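How to Clean a Toilet Properly, With a Brush, a Sponge and One Bucket

Many people clean the toilet by pouring something blue in the bowl, waiting a little, and pressing the button. I did the same for years. Then I moved to a small flat in Noltthorpe where the bathroom has no window, and I learned that the water in the bowl was never the problem. The problem was under the rim, behind the hinges and at the foot of the toilet, where I did not look.

My way takes 10 minutes if you do it every week. The first time will be longer, maybe much longer, so please do not be discouraged.

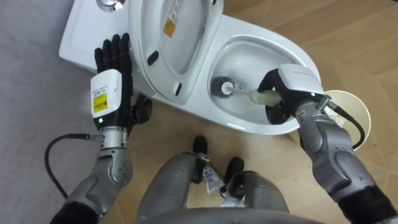 Tamás Hegedűs

What you need

A toilet brush with a handle long enough that your hand stays out of the bowl.
A plastic bucket. Any bucket is good, but keep it only for the bathroom.
A sponge that you will use for the toilet and for nothing else. Choose a color that you do not have in the kitchen.
Rubber gloves.
A bathroom cleaner without bleach, and a bottle of white vinegar for another day.
Two old cloths, one for washing and one for drying.

Please never mix bleach with vinegar, or with another cleaner. The gas from it is dangerous, and in a small bathroom there is not much air. If you used bleach this morning, do the vinegar tomorrow.

Before you start

Take everything off the tank. I say this because I once dropped a full bottle of hand cream in the bowl, and it is not easy to catch. Move the bath mat to the hall also. Open the door and switch on the fan, if there is one.

Fill the bucket less than half with warm water and put it on the floor near the toilet base. A full bucket is heavy and will spill on your socks when you push it with your foot. Put in a small spoon of the cleaner. Do not make a lot of foam, it only makes more rinsing.

Step 1. The bowl

Raise the lid until it stands by itself. Put the cleaner under the rim, all the way around, and leave it the time that the bottle says. My bottle says 2 minutes, and I use them to wipe the sink.

Now take the brush. Begin high, under the rim, and go around in short strokes. Then go down the sides, and at the end push the brush into the deep part, in and out several times. This order matters to me, as the dirt goes down with the water and you do not carry it up again. Flush, and hold the brush in the clean water while the bowl fills.

Leave the brush across the bowl with the seat down on its handle, so it can drip. After a while you can put it back in its holder. A wet brush in a closed holder will smell, and then you clean the holder also.

Step 2. The lid and the seat

Wash the top side of the lid first, then the underside, then both sides of the seat. Small rubber bumpers collect a gray line around them. I go around each one with the corner of the cloth on my fingernail.
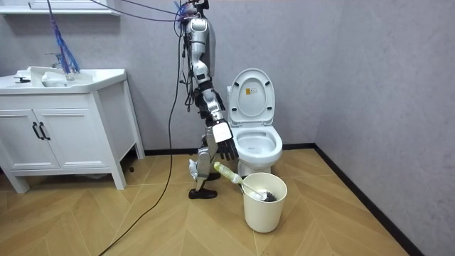
The hinges need more patience. On some models you press a button and the whole seat comes away, and then it is easy. On mine this is not possible, so I push a thin strip of wet cloth behind each hinge and pull it from left to right like dental floss. An old toothbrush works too. If there is a sticker on the lid, do not rub it hard with a wet cloth, or half of it will come off and the glue will stay. My neighbor Ngân Khương removed hers with cooking oil, left on for one night.

Step 3. The inside rim, by sponge

The brush is round and the space under the rim is narrow, so a part always stays. For this I raise the seat, put on the gloves and use the sponge. Wet it in the bucket, squeeze it well, and press it against the inside of the rim. Move it slowly along the curve. Rinse it in the bucket when it starts to look brown, and change the water if the water is brown too.

If you feel something rough like sand, it is limescale. Do not scratch it with a knife. Rinse away all the cleaner first and come back the next day. Then put vinegar on folded toilet paper, stick the paper under the rim in the evening, and brush in the morning. In February I had to repeat it three evenings, because I had let it grow all winter.
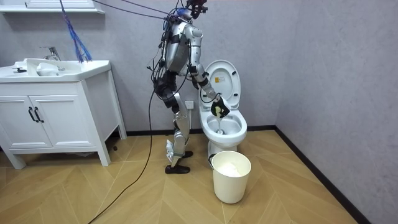
Paula Hodoroagă wrote to me that she warms the vinegar a little first, never to boiling, and that in her house in Cadham, where the water is very hard, one evening is then enough. She also cuts her sponge in half, so it fits better under the rim and she throws away less each time.

I tried the half sponge and I have kept this habit.

Step 4. The outside and the floor

Take the washing cloth, dip it in clean water with a little cleaner, and go from the tank down to the foot. Do the flush button too, everybody touches it. Kneel for the last part. Where the base meets the floor there is a joint, and if you have a wooden floor, squeeze the cloth very well before you go there. Dry it immediately with the second cloth.

When you finish

Pour the bucket water in the toilet and flush. Rinse the bucket and turn it upside down in the shower. The cloths go in the hot wash, separate from the kitchen towels. Wash your gloves with soap while they are still on your hands, then hang them by the fingers.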